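Cistider open day, 2nd August. Got there late, parking a shocker, no colour map left at the gate. 252 stalls apparently. Did maybe a third of the furniture hall – drawers, cabinets, more drawers – then the queue for a sausage.

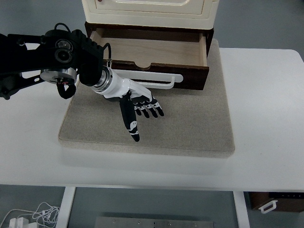

Go early and skip the main hall till after lunch, was the word from a bloke in the queue, who reckoned the Lalside sheds out the back had the better prices anyway. He was right. Old timber offcuts, $44 a bundle, cash only. Didnt have cash.

Tea tent good. Toilets miles away. Would go agian in December.

Recent
Morkow market – worth the drive?
Kuzmenko joinery tour
Lalside sheds, opening hours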